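Forums > Automation > Teaching & Demos > glass tubes into a rack, teleop vs hand guiding
2024-10-05, posted by tmarinho_lab

glass tubes into a rack, teleop vs hand guiding??

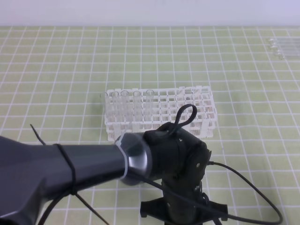

Ok so quick one before I lose the bench again. Task is glass test tubes, pick up lying down, stand up in a white plastic rack, open lattice type. Collecting demos so the arm can learn it. Started with leader/follower teleop and I'm at 168 good ones. Problem is they're slow and kind of ugly. The reach is fine, the grasp is fine mostly, then the last bit over the hole I hover and wiggle and hover. Policy learned the hover really well lol. It just sits there above the square.

Boss (Taha Ouali, some of you know him from the Tallholm days) wants me to scrap it and grab the arm by the wrist and do it all by hand instead. I think thats going to mess up the camera views, hands everywhere. Thoughts? Deadline end of October.

- Lucimara Marinho

----

gridsquare
Hand guiding. Not even close for insertion. You feel the tube touch the rim and your wrist fixes it before you've thought about it. On a leader arm with no force feedback you're guessing from the picture.

----

dreka_user_nw
Disagree with gridsquare. Did both on a Dreka. Hand guided demos looked beautiful on replay and trained like garbage, my forearm was in every shot. Policy had never seen the bench without an arm in it. Ended up doing guide once, record joints, replay with nobody near it and record the cameras on the replay. Doubles the time. Worked tho.

----

gridsquare
replay only works if the tubes go back in exactly the same spot. With glass tubes lying on a mat? they roll

----

dreka_user_nw
So put a strip of foam behind them. And if the mat has a grid use the grid. I wrote down the square for each tube before every take, boring but fine.

----

tmarinho_lab
Mat has a grid yes. I've been dropping the spares far right corner in a little bunch, all pointing the same way. Not writing down squares though. Probably should

Also should say, filling the back row left to right. Back row because I figured if the front row is full first the gripper has to come over the top of standing tubes. Now I wonder if thats why I hover, the wrist is hiding half the rack from the side I'm sitting on.

----

pk_furtado
That's your hover. You can't see the hole so you wait. The policy can't see it either, same view. Before you scrap anything move the camera or add one looking down the row. We had a Furtado cell with this exact thing, 3 weeks blaming the operators, then somebody moved the camera up and it went away.

----

gridsquare
ok thats fair, I'd still hand guide

----

oldbenchrat
How many demos are people using for this?? 168 sounds light to me. We did 775 for vials and it still missed the end holes.

----

dreka_user_nw
Light for random tube positions. Plenty if she's always starting from the same corner. Depends what she wants out of it.

----

tmarinho_lab
Same corner for now. Taha wants it "anywhere on the mat" eventually but he also wants it by end of month so

----

oldbenchrat
lol. Tell him around 3000 then and see what his face does

----

pk_furtado
Please don't go to 3000 of the same hovering demo. More bad data is more bad data. Fix the view, do a small batch, train, look at it. And vary which hole you fill. If every take starts with an empty rack it'll learn the first hole and be lost after that. Start some takes with the row half done.

----

tmarinho_lab
Doing that one already, I go tube by tube and save each as its own episode, so there's takes starting at none, one, two and so on. Never past the middle of the rack though, I stop at five. Ran out of patience more than anything.

----

gridsquare
then it won't do the right half. Guarantee it

----

tmarinho_lab
yeah ok

----

arnbridge_jo
Coming at this from the Arnbridge side, we run glass every day. Couple things

- cable slack. If you hand guide, your hand WILL catch a cable loop near the wrist sooner or later. Tie down what you can but leave slack at the joints. Yanked a connector out mid take once and didn't notice for a whole afternoon of recordings
- trim zip tie tails. They snag sleeves
- trim the pauses out of the demos you already have. Cut any stretch where the joints don't move and the gripper doesn't change. You might not need to redo anything

----

dreka_user_nw
Careful with the pause trimming, gripper close needs a few still frames or it starts lifting before it has the tube. Ask me how I know. Glass on the floor.

----

arnbridge_jo
Right, should of said. Keep the stills right after a close or open, cut the rest.

----

oldbenchrat
I don't like trimming at all. You end up with a jump in the motion that no person did. Just record cleaner ones. Slow hands, no stopping.

----

arnbridge_jo
There's no jump if nothing moved. That's the point of only cutting where nothing moved.

----

oldbenchrat
Hovering isn't still tho, she said wiggle. Your filter won't catch a wiggle.

----

tmarinho_lab
It IS a wiggle. Ok. So plan, tell me if dumb:

1. second camera, high, looking down the back row
2. zip tie tails off, check slack
3. fresh teleop batch, all holes incl. right side, write down grid square per tube
4. throw out the worst hover takes, trim the still bits on the rest
5. if it still sits there, hand guide + replay like dreka_user_nw

Taha gets his hand guiding at step 5, he can hold the arm himself.

----

pk_furtado
Good plan. Don't mix old camera takes and new camera takes in one training run, your old ones don't have the second view anyway.

----

tmarinho_lab
oh. right. so the 168 are kind of dead

----

pk_furtado
For that model, yes. Keep them, you can train a one camera version to compare against.

----

gridsquare
or hand guide

----

tmarinho_lab
Will post numbers when I have the first batch trained. Camera bracket is on order, bench is booked by someone else till then anyway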